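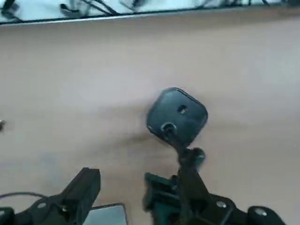 *Wrist view over the work surface, Cedside office.*

# Review: Wivura two-arm desk station

The Wivura station, supplied by Lellau, is intended for resetting shared desks between users. Cedside evaluated it over 3 months on one floor with 134 desks. The work consists of putting laptops, lamps and pen cups back in their assigned places.
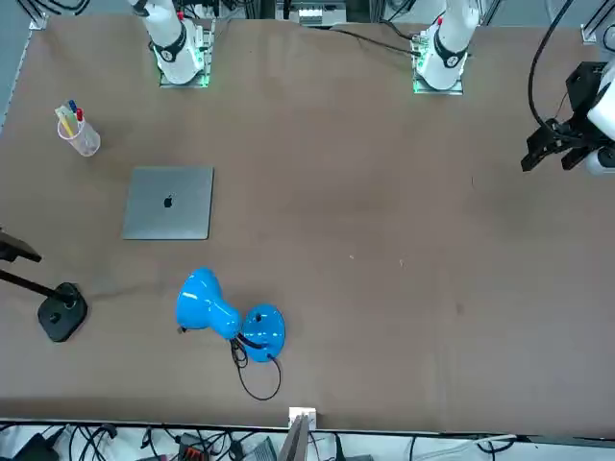

Page last changed: May, by Gyu-bin Hong

**Handling.** Small, rigid items gave the arms little difficulty. Lamps were harder -- a trailing cord must be cleared by an employee before the arm can proceed. The station logged 2505 placements during the evaluation, and over 134 of them required help from staff.

**Effect on staff.** The two employees who formerly reset desks by hand now supervise the station and handle exceptions. Both reported less lifting. Both also reported that waiting beside the machine is tiring in its own way, and they asked for shorter shifts at the controls. Management has agreed to this request.

**Training.** The course from Koo takes 2 days. The section on stopping and restarting an arm is clear; the section on cables is too brief.

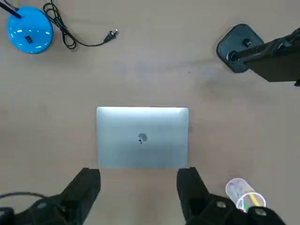
*Gripper fingers at the near edge of a closed laptop.*

**Recommendation.** Suitable for offices with uniform desk equipment. Sites should settle the new job duties in writing before installation -- at Cedside this was done in the second month, and it caused avoidable concern among the evening staff.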